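Trosolik suture arm, shared workshop build
Progress report to Wallin
January 9, 2020
Prepared by Annelies Coppens

Status
The arm is assembled and bolted to the bench at Watemia. All 5 joints home correctly under the new controller. Griet Brouwer rewrote the grip routine after the July review, and it now holds a curved needle at a set angle. Placement and tying are still run by hand controller.

Spending
Parts for this period came to $123 against a limit of $100. The overrun is the replacement wrist bearing. We ask that it be moved from the travel line.

Current work
Trials use a synthetic skin pad with a straight incision and black thread. Stitches are interrupted, each tied and cut separately. The wrist camera is close enough to check knots and tail length between stitches. Tail length still varies more than we want, and cut ends need to be cleared from the pad before the next pass.

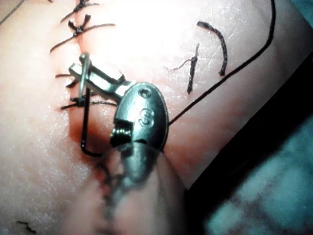 Next period
1. Fix a standard tail length.
2. Log thread tension on the next 29 stitches.
3. Add a second light to cut glare on the pad.
4. Send the revised wiring plan to Wallin.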